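Come tie knots with us! (Paid, and snacks are on me)

Hi, I'm Renata Navarrete, and I run the gripper comparison at Ocampo. We're looking for people to sit at a console and drive a surgical robot arm through the same little sewing job over and over, so we can find out which gripper tips are nicest to work with. If you've got patience and you don't mind being watched while you fumble a thread, I'd love to hear from you.

The question we're stuck on is easy to say and annoying to answer. We have three sets of jaws, and each one has its own cross-hatch pattern on the gripping face. Fine, medium and coarse. Everybody in the lab has a favorite, and we argue about it over lunch. Hauke Voß swears by the coarse ones because he can yank. I like the fine ones – they feel kinder to the thread – but I've been doing this so long that my opinion is worthless as data. We need fresh hands!

We also have two controllers to put side by side. The Tasby is the older one, with finger loops, and the Norix is a pair of pens on little arms. You'll use both, in an order we draw for you, and you'll get a new tip fitted between rounds.

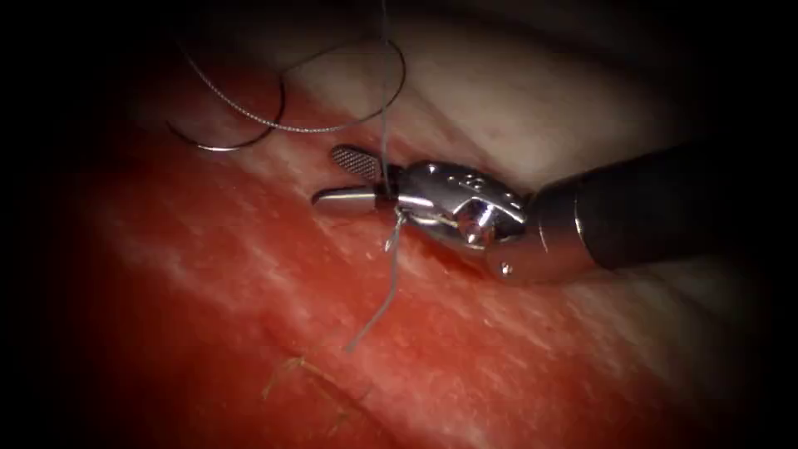

By Renata Navarrete | Gripper trials, Ocampo | 3 min read

Most of your time goes to grabbing a suture, holding it without letting it slip, and pulling a loop through to make a knot. You do it all through the camera view, and you can't feel the thread, so you end up learning to read it with your eyes. People get the hang of it faster than they expect, especially gamers and anyone who crochets (I'm serious, please tell your crochet group).

We have room for 31 people. You don't need any medical background. You do need to be 18 or older, see well enough to follow a thin thread on a screen (glasses are totally fine), and have the use of both hands. Surgeons and surgical residents, we'd like a few of you too, so please say so in your note and we'll put you in your own group.

It's three visits, all in December, and you need to make all of them. Each one runs through a morning with a long break in the middle. The pay is $540 for the full set, and if you drop out partway you still get paid for the visits you did. We record the camera view, the arm movements and your grip on the controls. We don't film your face. After each round I'll ask you which tip you liked and why, and grumpy answers are very welcome.

To sign up, send me a few lines about yourself and what you do with your hands all day. Work, hobbies, whatever. Eulalia Retamal does the scheduling and will write back with times. If mornings are impossible for you, mention it anyway – we may open a late slot starting at 4 pm.

Recent from the lab
Wanted: part-time bench technician for the Darik arm
Domingo Daza on swapping wrist cables without crying
Norix pens, first impressions
800 knots later: what wore out first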